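4. Placing the dehumidifier

Ignore the room sizes on the carton. They assume closed doors and no laundry.

1. Set the Longate on a level floor, 17 inches from any wall.
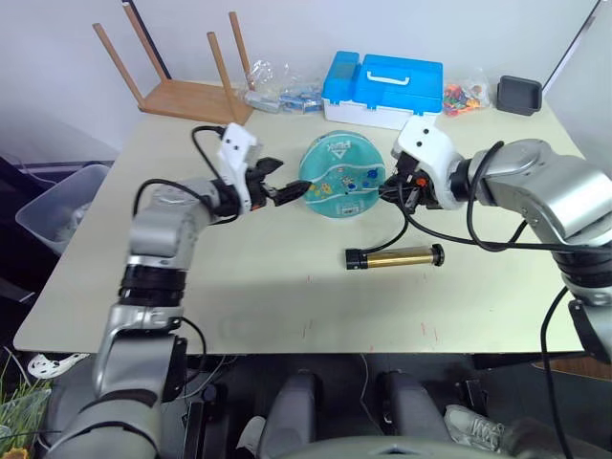 Fig. 2. Round teal container on tabletop.

2. Empty the tank before the first run. The "full" light is supposed to stop the motor – check it yourself.
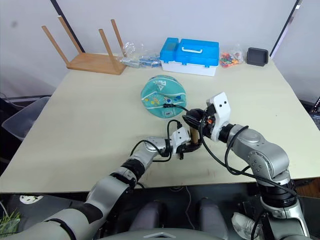

Humidity readings from the built-in sensor are optimistic. Put a separate gauge across the room, at table height. Stand it upright, like the tan cylinder on the cream tabletop, and wait two hours.

CAUTION: Do not use an extension cord.

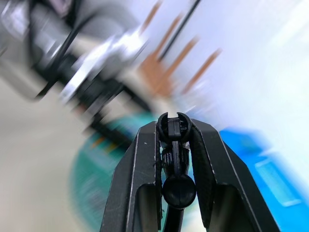
3. Compare both readings and trust the separate gauge.

Contact Rashidi Support | © Setar | Back to top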